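Our hand-held grippers are finally good enough to practice with, and this page covers the tabletop drill we use at the Hawthorne workshop for the Stakivano build. It's so much fun!

## Set up the table

1. Cut the top flaps off a shallow cardboard box. Ragged edges are fine.
2. Pick a mix of soft and hard things. Plush toys are great, and so is a small retail package.
3. Open the fingers wide before you reach in.

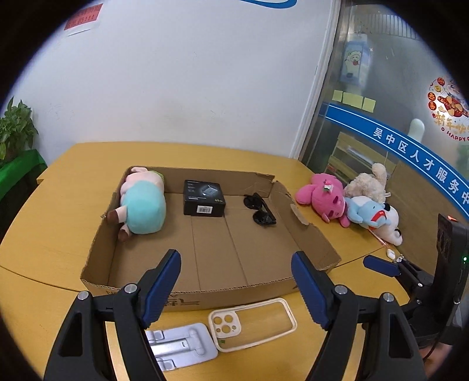

Mudville asked whether thinner pads would get under flat items better. Maybe! We want to try that in March, but get the linkage moving smoothly first.

4. Practice on the soft pile too. Close slowly — fleece squashes a lot before the pads have a real hold.
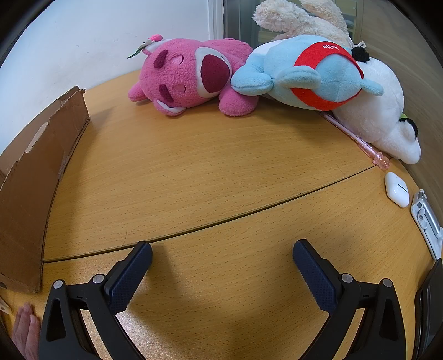
## Run the drill

Do 21 grasps, then stop and check every pivot pin. A pin that creeps out makes the fingers close unevenly, and you'll feel it in the handle right away.

Go for the big plush in the box first, then the package.
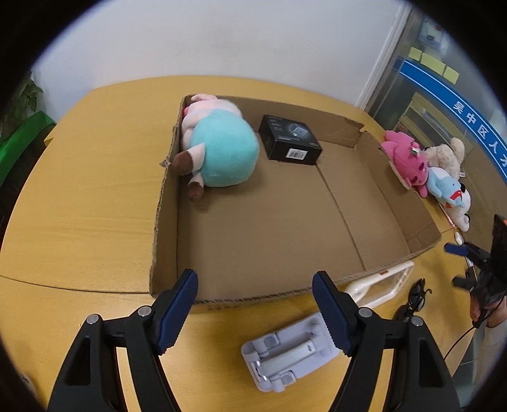
Keep your wrist low on the approach and let the pads do the gripping. Once a full set feels easy, swap hands and start over. Our longest run so far is 103 grasps, and we're aiming for 500.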